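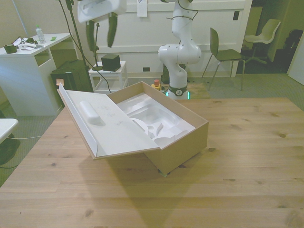 The packing kit from Bretari was supposed to be a side project. The owner of a small repair shop in Zilldale had wanted help with boxing up finished orders, and she figured she would try the rental for a month and send it back.

"I kept it," she says, laughing. "I called them on day 12 and asked what it would take to keep it."

Her shop fixes and resells small electronics, and every order leaves in a cardboard box with a molded insert. She ships to customers as far off as Maldonado. Before the kit, packing was whatever someone did at the end of the day when their eyes were too tired for soldering.

The kit is a subscription: the software that runs on an arm you already have or lease, a set of ready-made packing routines, and a support line with people on the other end of it. She pays $493 a month. Setup was included, and she had blocked out two days for it.

"We were done by lunch on the first day! I had the whole afternoon free and I spent it teaching it things it didn't need to know."

Teaching is the part she keeps coming back to. You move the arm by hand to where you want it, press a button on the tablet, move it again, press again. The software smooths out the path and asks you a few plain questions, like how hard to squeeze and how far to back off before turning.

"I'm not a programmer. I can follow a recipe, and this is like writing one. My first try was terrible, it went down way too far and I yelped, but you just drag that one step up and go again."

Inserts were what she worried about most. The hollows are odd shapes, with ridges and slopes, and a part that goes in a little crooked will sit proud so the lid won't close.

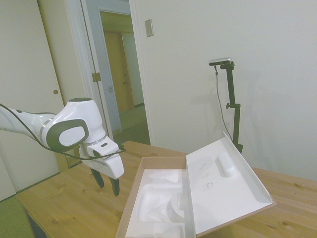
"You have to show it the box at a few different angles," she says. "People don't put a box down square. I don't! So I'd turn it a bit, run it, turn it the other way, run it. After 60 of those I stopped hovering."

By her own log the shop has packed 1,183 orders with the kit. She likes that the log is there at all, and that she can pull up any single run and see where it slowed down.

She has complaints too. The tablet app logs you out if you leave it alone over lunch. The manual has a good chapter on grip settings and then almost nothing on lids, and she had to call support to learn that opening and closing have to be saved as separate routines. She also looked at a similar package from Gelitz, which had a nicer app but wanted a full year up front.

Would she tell another small shop to try it?

"Oh, sure, if you pack the same few boxes over and over. If every order is different, wait a while. I've got three box sizes and it's great for two of them. The third one is tall and skinny and tips over if you look at it, and I'm still working on that. I have an idea with a strip of rubber mat."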